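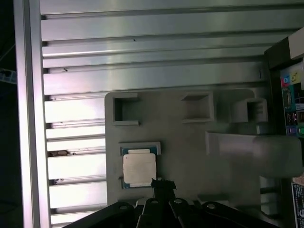
Stustura at Clovstead: gallery and grumbles

The Stustura planner comes from Astovholm, and the sales sheet says it can take a desktop computer apart and put it back together with very little setting up. We have had it at Clovstead since January. I was asked to put some pictures on the site, so there are a few on this page, with my notes between them. I look after the software side. I did not choose it.

First, the word "autonomous", which turns up all over the paperwork. In our setup the planner picks from a list of 21 skills that a person wrote by hand. Pick up processor is one skill. Seat memory is another. The planner decides the order and fills in the numbers. I have no quarrel with that as a way of working, and for short jobs it does it well, but a list of skills with the numbers filled in is what we had before, under a different name and with a slower start-up.

Perception next. The detector gives every part a box and a score, and the planner takes anything over 75 per cent as found. Where that number came from is not in the manual. I asked, and was told it worked well in testing. Raise it and the processor disappears whenever its top is smeared or the light moves. Lower it and bits of bare board start being reported as chips. We left it alone.
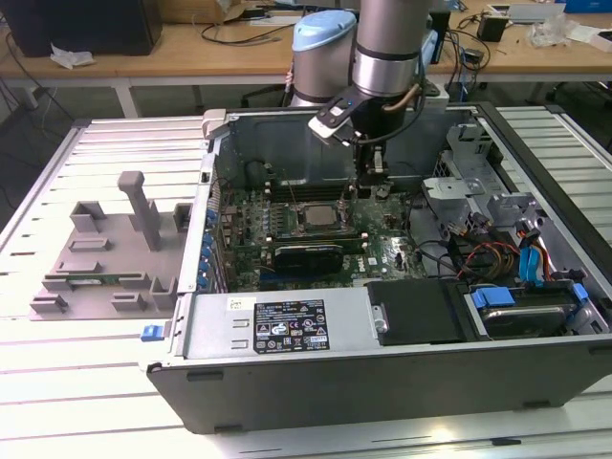

The score also says nothing about how far off the position is. A part can be found with great confidence and be a couple of millimetres from where the software thinks it sits, and for a memory module that is plenty to miss the slot. What I would like is a plain error estimate in the units the arm moves in. It has been on the wish list for two releases.

Calibration is done with the Szabo tool, which I do like, apart from its habit of reporting success when it has thrown away half its views. Look in the log and count what it kept. If it kept fewer than 7, run it again, whatever the green tick says. I would turn the green tick off if there were a setting for it. 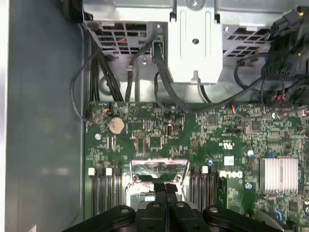

Planning close to the board is where the marketing and I part company. Stustura builds its collision model from depth, and depth does not care for shiny things. The metal frame round a processor socket is about as bad as it gets, and the finned heatsink further up this Dell board is no help either, with the light coming straight back off the fins. In the model those areas turn into holes or spikes. Holes let the planner route a finger through solid metal, and spikes make it refuse a perfectly good approach to the socket. We now load a hand-made box for each of them and switch depth off inside it. The DIMM slots on either side get boxes as well. So much for very little setting up.

I should be fair about the controller. Contact handling is good. The force limit is read on every cycle, and when it trips the arm stops and stays stopped until somebody clears it. The old stack used to try again by itself, and I don't miss that at all.

Now the results, such as they are. We have 129 logged runs on the current build. I am not going to give a success rate, as the log marks a run as complete when the last skill returns without an error, and a skill can return without an error while holding thin air. There is a check for finger width that would catch most of these. It is off by default (look under grasp options, second tab) and was off for the early runs, so those numbers are no use to anyone.

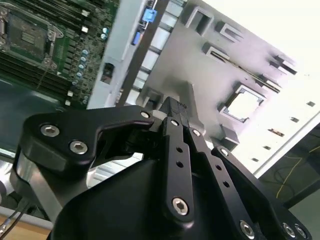

Changing to a different machine is meant to be a matter of swapping one file. In practice the file holds the part positions, but the approach angles live inside the skills, and two of the skills still have the old wrist offset typed straight into them. Finding those took me most of an afternoon with a text search. If you are running Stustura yourself, search for "wrist_z" before you change anything.

Replay is the best part of the package. You can step through a run, see which box the detector picked and what the planner did with it, and save the lot as one file. It crashes on long runs, so cut them up first. The next build is supposed to fix that, and I'll add to this page once I have tried it with the depth boxes taken out.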